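Benefit concert, do I have to name the cause on the poster?

Weltville Community Help > Music & Events

Putting on a small benefit show in July at the Jillico, 4 bands, all playing free. Money goes to legal costs for people arrested at the Waladetti march. One of the bands now says they're fine playing but dont want the cause on the poster, bc half their fans would be mad. Other three only said yes because of the cause. Doors are at 7, tickets 13 bucks. Can I just put "benefit show" and explain from the stage? Poster has to go to the printer soon so kind of in a rush.

bassline_weltville

No. Put it on there. People paying at the door should know where the money goes before they pay, not after the second band. We did a vague one a while back and ended up giving refunds to 18 people, some of them pretty angry, and the venue got dragged into it too. Check your agreement with the Jillico, a lot of rooms want the cause in writing anyway. 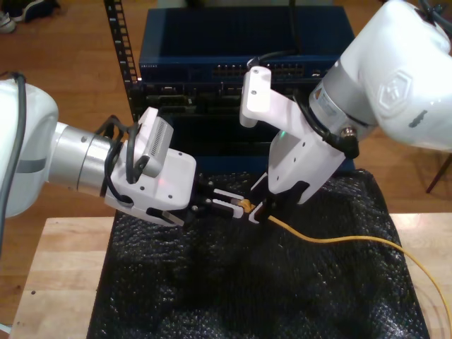
As for the band, ask them straight out if they're in or not. If they want to play quiet, list them last in small type, or let them do a surprise set with no name on anything. Seen both work. What you can't do is have three bands dedicating songs all night and the fourth acting like its a birthday party.

kamolrat_fan

just make two posters

oldhall_sound

Two posters is a bad idea, somebody will post them side by side. Agree with the first reply mostly. I'd add, keep the speech short. Roughly 30 seconds between sets, one person, same wording every time, and a printed sheet at the merch table for anyone who wants more. People came for music and they'll talk thru anything longer. Also get the bands to agree on the wording befor the show. Ask the Jillico who holds the door money overnight too, ours went missing for a day and that was no fun.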